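Hand-held gripper work: good practice from the Skokstead floor

Skokstead runs bin sorting with two hand-held grippers per operator, and the notes on this page are the house rules as they stood in September. They are kept with the gallery so new starters can read them in one go. The Zamska site follows the same rules, apart from the shift lengths.

Before you start

Check the marker on each gripper. It should be flat, clean and fully stuck down at the corners. A scuffed marker gets replaced before the session, and the old one goes in the garbage, never back in the drawer.

Close the fingers all the way and open them again, 9 times per gripper. If a pad lifts or catches, tag the tool and take another.

Keep cables clear of the work. Long sleeves are fine, but do up the cuffs.
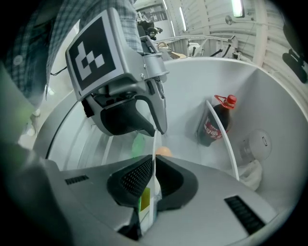 Passing an item between tools is where most rejected recordings come from. The rule is 2 grips before 1 release: the receiving fingers close first, hold still for a moment, and only then does the other hand let go. Thin packaging needs a light squeeze. If it starts to buckle, ease off and take it again from a better spot -- don't pull.

Leave the bin mixed. Operators like to tidy as they go, and the Odukoya checklist used to allow it, but a neat bin makes for poor practice material. Bottles, soft goods and small round items should all stay in together.

Drop something outside the bin? Stop the recording, pick it up by hand, and start a new one. Do not reach over the rim with a gripper.

Logging

Every session gets a Drunier sheet, filled in at the bench before lunch or before you go home. Write down the tool numbers, the bin number and any stops. Pads are changed at 3,000 closes, sooner if the surface has gone smooth.

The last batch came to 864 recordings. Saturday sessions are logged on the same sheet -- please don't start a separate one.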